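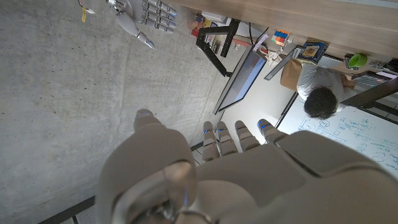 Notebook: who sits on the economic advisory boards
February | Skindley notebook, shared pages
Shares 40 | Comments 2

Started the second pass on the appointment notices. The file stands at 1028 rows, one row per notice, from the Terno archive. Each row has the appointee, the appointing office, the board, and the private-sector post the notice mentions. The last column is the trouble.

The notices don't agree on what a "post" is. Some give the current job, some give the job the person is best known for, and a few list every directorship back to the beginning. When a banker left the bank before joining a board, the press notice often still says banker. I had been coding whatever came first in the sentence. That makes the finance share too high, and I don't trust the chart from last month any more. Took it out of the draft.

Pulled 80 rows for double coding. Almost half came back with different sectors. Most of the splits are between finance and energy, where someone runs a fund that owns pipelines or airports. The old code sheet says "main business" and leaves it there.

Proposed rule: code the sector of the employer on the day of the notice. Holdings go in a separate column. If the notice gives no employer, leave it blank and mark it for lookup. Sent this to the Bristum group before lunch. 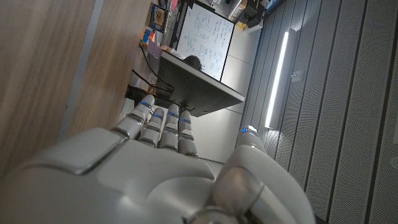
Bristum wrote back that the rule is fine for company people but breaks for anyone who sits on several boards and has no main employer. They would sooner have a "multiple" code than a blank, and they want the old coding kept in its own column so that the first report can still be checked. Agreed to both. I asked whether "multiple" should need a minimum number of seats. No answer by 4 p.m.

Also found that the Visser list counts a reappointment as a new appointment. Ours doesn't. Any comparison between the two has to drop their repeats first, and I need to say so in the notes under the table.
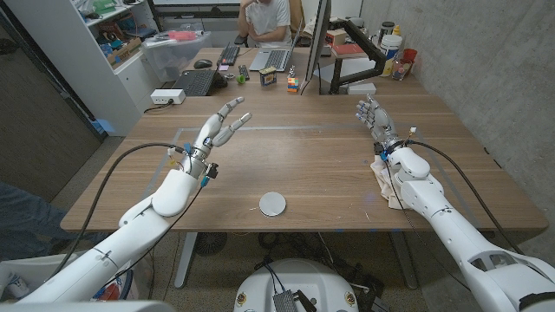
Next step is reading the disputed rows side by side on paper, notice on the left, code sheet on the right. The screen is too small for it and I keep losing my place. The big wooden desk is wide enough to lay out a batch at a time. Keep the sheets back from the front edge, where the black cable hangs over.

To do:
- rewrite the "main business" line in the code sheet
- add columns for holdings and old code
- ask Terno for the missing notices from the trade ministry
- rerun the finance share after lookup

Recent entries
Cleaning up the names of ministries
Unpaid advisers: in or out?
First try at matching the Visser list
What counts as an advisory board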